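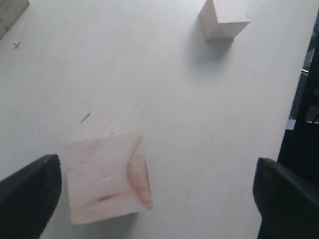
Search products Enter keyword or part number

Jerkeo 2 Parallel Gripper - Open Day Demonstration Unit

The Jerkeo 2 is a two-finger electric gripper for light bench arms. Trurer will run it at the Kakside workshop on Sunday, October 6, 2024, on the block handling task used for acceptance checks. Visitors may bring their own parts, provided they fit between the fingers with clearance on both sides.

The task uses plain wooden blocks on a white tabletop. The arm lines up with a block, lowers the open fingers to either side of it, closes, lifts and sets the block down at a second position. Blocks are not fixtured. A wrist camera supplies the position correction before each close.

Two units will be on the bench, part numbers 348 and 353. They differ only in the cable exit - side on the 348, rear on the 353. Both take the Jang flange without an adapter. Fingers are black, matte finish, and can be changed with a hex key.

Finger pads should be inspected every 3,000 cycles and replaced in pairs. Pads are sold separately.

Orders placed at the open day ship in December. Demonstration units are not for sale. Visitors must stay behind the floor line while an arm is powered - staff will stop the cell on request for a closer look at the fingers.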